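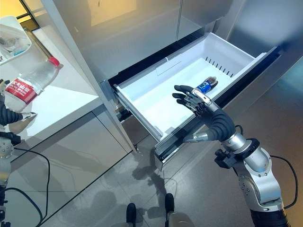
Re: [home-repair] Water pooling in the fridge, came back after cleaning

> Hi all,
>
> Our Brotura bottom-mount has started leaving water on the floor of the
> fresh food section. I pull the drawers out, mop it up with a tea towel
> and it is dry for a week or so, then the puddle is back. The freezer
> seems fine and ice cream is hard. I wiped down the door seals and
> checked that nothing was pushing against the back wall. My
> brother-in-law reckons it's low on gas. The local service bloke
> wants a call-out fee just to look at it and the fridge is out of
> warranty. Is this something I can sort out myself, or is it time for a
> new one?

It won't be low on gas. A fridge that has lost its gas stops getting cold, and yours is keeping ice cream hard. What you're describing is nearly always the defrost drain.

Every so often the fridge stops cooling for a while and the frost on the back panel melts. The water runs down into a channel at the bottom of that panel, through a small hole, down a tube and into a tray sitting on top of the compressor, where the warmth dries it off. If the hole or the tube gets blocked with crumbs, slime or ice, the water has nowhere to go, fills the channel and spills over under the drawers. Mopping it up does nothing for the blockage, so it comes back.

What I did on ours, which is a different make but built much the same way:

Switch off at the wall and take out the drawers and the bottom shelf. Put the food in an esky. Find the channel at the back and look for the hole. On some models there's a little plastic plug with a stem that sits in it. Pull that out and wash it, but keep it, it's meant to be there.

Get a 50 mL syringe from the chemist and fill it with warm water. I used tap water at 60 degrees, measured with a jam thermometer. Don't use it straight from the kettle, the liner can craze. Squirt it into the hole and wait. If it drains away you will hear it trickle into the tray at the back. If it sits there, suck it back out and do it again. Ours took a good while before it let go, and then a plug of something grey and horrible went down all at once.

If warm water alone doesn't shift it, you can feed a length of whipper snipper line down the tube. Round the end off with a lighter first so it doesn't catch. Go gently, because the tube usually has a bend and on some fridges it only pushes onto a spigot. If you knock it off you will have water on the kitchen floor as well, and you'll be pulling the back cover off to refit it. Don't use wire.

Once it runs freely, put 2 teaspoons of bicarb in some warm water and send that through, then plain water after it. Pull the fridge out and check the tray while you're there. Ours had never been cleaned and was the source of a smell we'd been blaming on the bin.

If the drain turns out to be clear, the next thing I'd look at is the seals, even though you have wiped them. Close the door on a strip of paper and try to pull it out, and work your way around. If it slides out easily at the hinge side, warm air is getting in and you're making more frost than the thing can get rid of. A hair dryer on low will sometimes bring a flattened seal back. If it's torn, you need a new one. Karagiannis in Plokholm do them by post if you send the model number from the sticker, which is normally inside on the side wall behind the crisper. Bisteck have them too but they wanted more for the postage than the part, and it came folded, so it had to hang in the sun for an afternoon before it would sit flat.

One other thing – check the fridge is level side to side and leaning back very slightly. Ours was tipped forward on a soft bit of lino and the door didn't swing shut by itself. Winding the front feet out 2 turns fixed that.

I wouldn't buy a new one yet. If it pools again after the drain is cleared and the seals pass the paper test, post back with the model number and whether the back panel has ice on it. A thick lump of ice in one spot is a different fault and there are people on this list who know more about that than I do.

And dry the drawer runners before you put everything back in. I didn't, and they squeaked for a month.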